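# About Hineo

Hineo teaches robots to do small jobs with their hands. We work out of one long building in Nallton, with a second, smaller room in Hunberg for customers on that side of the county.

A customer sends us a task, usually some kind of picking, sorting or packing. One of our operators puts on a pair of tracking gloves and does the job through the robot, moving its fingers by remote control. We record the joint positions, the camera views and the operator's commands. After enough good runs, the recordings are used to train the robot to do the task alone.

For simple tasks we ask for 100 runs. Harder ones take more. The longest set we have delivered was 233 runs of one task, and 65 others were thrown out along the way. A run is thrown out if the operator hesitates too long, drops something or has to start over. We tell customers how many we discarded.

## The operators

Most of our operators came from packing lines, sewing shops and dental labs. New people train for two weeks before their runs count. Shifts at the controls are short, with a break every hour, and on Friday afternoons the group goes over the week's bad runs together.

## The tables

Every task starts on a practice table. We use ordinary things from stores and toy bins: snack cans, foam cubes, combs, fruit shapes. The shelf in Nallton holds 159 items at the moment, and the list is sent out with each set.

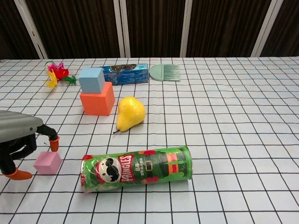 Objects are moved between runs so that the robot does not learn one layout by heart. Customers can send their own parts, and we ship them back when the work is finished.

## Working with us

Our standard recording setup is called Flores. It can be rented with an operator or without one. Visits to Nallton are by appointment, mornings only. The Hunberg room is open to current customers.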